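Clindby Home Forum > Laundry and Closets > Folding thin tees without the mess

threadbare_tess
Posted November 13, 2021

OK I need to gush for a minute. I have finally found a way of folding light, floppy T-shirts that I enjoy doing, and I have hated this chore my whole life! The trick is all in how you pick the thing up. I used to dump the shirt on the table and chase the wrinkles around with my palms. Now I find the two top corners, pinch them, lift the whole shirt off the table and pull sideways until the top edge goes straight. 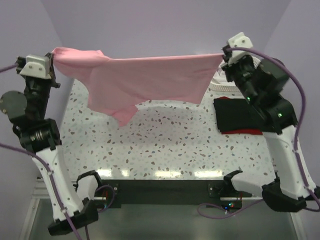
Once that edge is straight, the rest can sag however it likes. You lower it so the bottom lands first, then walk the top edge back away from you and let it down. Most of the creases sort themselves out on the way. After that it's sides in, bottom up, done. My June pile of summer stuff took me half the usual time and I was humming.

Does anybody else fold from the air like this?

Ular_creek
Replying to threadbare_tess

Yes!! Shoulder seams for me though, a little in from the corners. If you grab right at the corner on a thin knit you get those pointy ears and they stay there until the next wash.

pressandfold
Replying to threadbare_tess

Going to disagree, sorry. I've been flat folding since I worked the linen room at Morkgate and I'd never hold a light knit up by two points. The weight of the cloth pulls on exactly two spots. Lay it down, smooth from the middle out, fold. It's slower for one shirt and faster for a basket.

threadbare_tess
Replying to pressandfold

See, I think the weight argument makes sense for a wet sweater but not for a dry tee that weighs next to nothing. And flat folding always breaks down for me at the very first step, when the shirt is in a heap and I can't tell hem from sleeve. I end up picking at one curled bit of the edge and hoping.

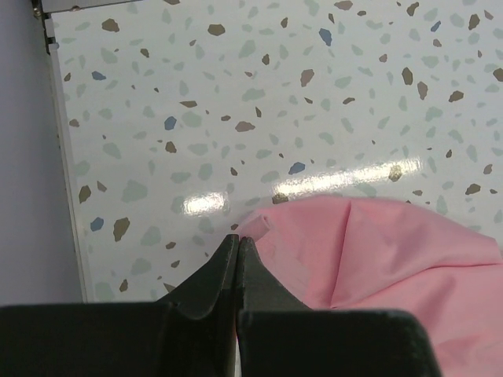 How I find the corners in a heap

1. Don't shake it yet. Look for any bit of edge that has rolled over on itself and take hold there.

2. Lift it straight up and let everything hang from that one point. Gravity does the sorting.

3. Run your free hand along the edge till you hit a corner. Hold that, let go of the first spot, and carry on along the edge to the next one.

4. Pull apart gently. If one side hangs a lot lower than the other, you've got a wrong corner, so swap it.

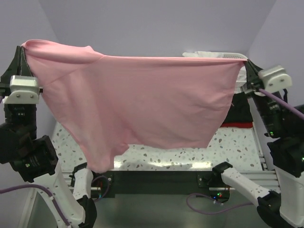 Pink garment held by both top corners, one side still hanging lower.

Number 4 is the one I skipped for ages. It looks fine along the top and you think you're home free, then you lay it down and the hem comes out crooked!

sockdrawer797
Replying to threadbare_tess

Tried this last night on the kids' stuff and I'm a convert, wow. 121 little shirts (we had let it go a while) and I only lost my temper at the ones with snaps. Step 2 is great. Where do you hold mesh, though? We have a bunch of gym tops with the tiny holes and they slither all over the place.

Ular_creek
Replying to sockdrawer797

Take more cloth in the pinch. A fingertip's worth slides right out, so gather a few layers together and hold the bunch.
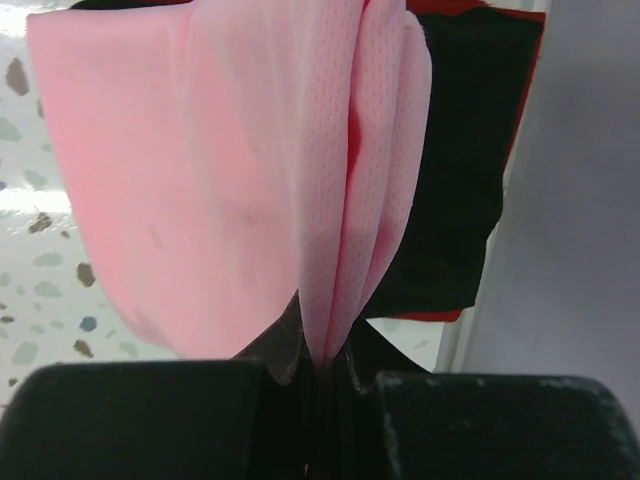
Pale pink fabric gathered into one pinch, with the small holes showing along the folds.

pressandfold
Replying to Ular_creek

Fine for moving it from basket to table. I still wouldn't leave mesh bunched up like that, it remembers every pleat. Lay it flat after, please, I beg you.

Ular_creek
Replying to pressandfold

No argument there. Gather, lift, spread it out again right away.

Reinholz_attic
Replying to threadbare_tess

Table height matters more than any of this, in my opinion. Mine was too low and I couldn't get the shirt clear without lifting my elbows up by my ears. Put 2 blocks under the legs and now I can do a whole load without my shoulders complaining. Also, face the long side of the table, not the short end — you need room for both hands to go out sideways.

threadbare_tess
Replying to Reinholz_attic

Ooh, I fold at the short end. Moving the chair out of the way tonight.

pressandfold
Replying to threadbare_tess

I did one your way just now to be fair to it. The hem came out straight. Still did the rest of the basket flat.

sockdrawer797
Replying to pressandfold

Ha, I'll take that as half a yes! Has anyone tried it with a fitted sheet?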